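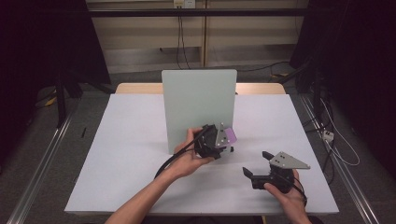
Both hand-held grippers over the white top, green board standing at the back.

Workshop tips: looking after a pair of hand-held grippers
Posted 10/03/2018 by I-seul Chae

We run two cabled grippers at the Nuneck bench and most of our lost time comes from small things. These are the notes I keep taped inside the cabinet door.

Cables first. Before you power up, hold each gripper at working height and reach to every corner of the table. If the cable pulls at the wrist anywhere, give it more slack. Let it run back along your forearm and off the near side of the table - never across the work surface.

Check the plate screws at the start of each week. Use the short hex key with two fingers only. If you lean on it you will strip the holes, and a new plate from Folbridge took 3 weeks to arrive in August.

Wipe the jaws with a dry lint-free cloth. For sticky residue, dampen the cloth with rubbing alcohol and wait five minutes before closing them. Don't oil the jaws. The slides get one drop of light machine oil every 284 hours, and the hours go in the log.

Open and close each gripper ten times by hand with the power off. It should feel the same all the way. A gritty spot halfway usually means lint in the slide, and a puff from a hand blower clears it.

A white top shows crumbs, thread and loose screws right away, so keep it white. Ours gets dish soap and water, then a dry towel. Scouring powder dulls it.

Stand the upright board square to the front edge and mark its corners with a pencil. If it gets bumped you can put it back without measuring again.

Keep power strips where you can reach the switch without stepping over a rail. Label both ends of every cable. Masking tape is fine, but the ink fades - go over it twice a year.

Spare jaws are in the Brekstead drawer, second from the top.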